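Living Room Storage: Frequently Asked Questions
Gilico Furniture Help Pages
Last updated 18/03/2018

These are the questions we get most often about our low consoles and side cabinets: where to put them, what they hold and how to look after them. For spare parts, see the last two questions.

What is the difference between a console and a side cabinet?

A console is long and low and goes under a window, a television or a bare stretch of wall. A side cabinet is taller and narrower. The Nultik console and the Clellance side cabinet can be bought separately.

Will the Clellance fit under my windowsill?

The Clellance is 900 mm high with the legs on. Measure from the finished floor to the underside of the sill, and take the measurement at both ends. Older floors are often out of level.

Can I put the two pieces next to each other?

Yes. They are not the same height or depth, so the fronts and tops will not line up. Leave a small gap between them so the doors can open fully. If you have baseboard heating, check the clearance in the heater manual first.

Do the colors have to match?

No. Many customers put a wood-grain cabinet beside a black or white console. If you want two wood finishes in one room, order samples of both and look at them in daylight and in the evening with the lamps on. Samples are free, up to 9 per household.

Do I have to use the legs?

The legs on both pieces can be left off, but we recommend them on hard floors. They make it possible to get a dust mop underneath, and they keep the bottom panel away from water when you wash the floor. Without legs, put felt strips under the base.

How much weight can the top take?

The Nultik is rated for 975 newtons spread evenly over the top. The rating sheet that comes with the console shows how this is divided between the supports. Heavy items such as a large television should go over a leg and not in the middle of a span.

Should I put glass on top?

It is a good idea if the top gets daily use. Glass takes cups, keys and pens without marking and wipes clean with a damp cloth. Have it cut to size with polished edges, and use clear bumpers at the corners so it doesn't slide. Let the cabinet top dry completely before you lay the glass down, or moisture will be trapped under it.

How do I keep the top from filling up?

Most people use a console top for two kinds of things: items on display and items that were put down for a minute. It helps to give each kind its own place. Trophies and other tall pieces go at the back against the wall. Figurines can stand in a row in front of them or to one side.

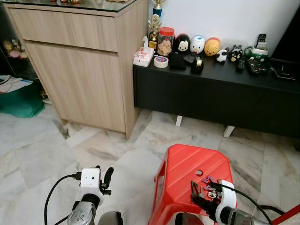 Tape, pouches, chargers and small gadgets are better off in a drawer. If you want them within reach, use one shallow tray and empty it once a week. Tissues and a snack jar can stay out, preferably at one end where they can be picked up without reaching over anything breakable.

How do I dust around small figures?

Move them all to a towel on the floor or the table, wipe the top, then wipe each figure before it goes back. A soft makeup brush works for ears, hats and other narrow places. Do not use spray polish near painted plastic or gilded trophies.

The top looks cloudy. What can I do?

This is usually a buildup of polish. Wipe with lukewarm water and a drop of dish soap, then with plain water, then dry. Repeat if needed. Do not use scouring pads.

A door is rubbing. Is it faulty?

Usually not. Each hinge has 2 screws for adjustment, one for side to side and one for depth. Turn them a quarter turn at a time and close the door to check.

Where do I get spare legs or hinges?

Order them from the parts counter at our Quezada store or through the parts form. Have the label number ready. It is on the inside of the back panel, lower left.

How long do parts take?

Legs and hinges are normally in stock. Doors and drawer fronts are made to order. Orders placed before January were handled under the old parts list, so please mention this if yours was one of them.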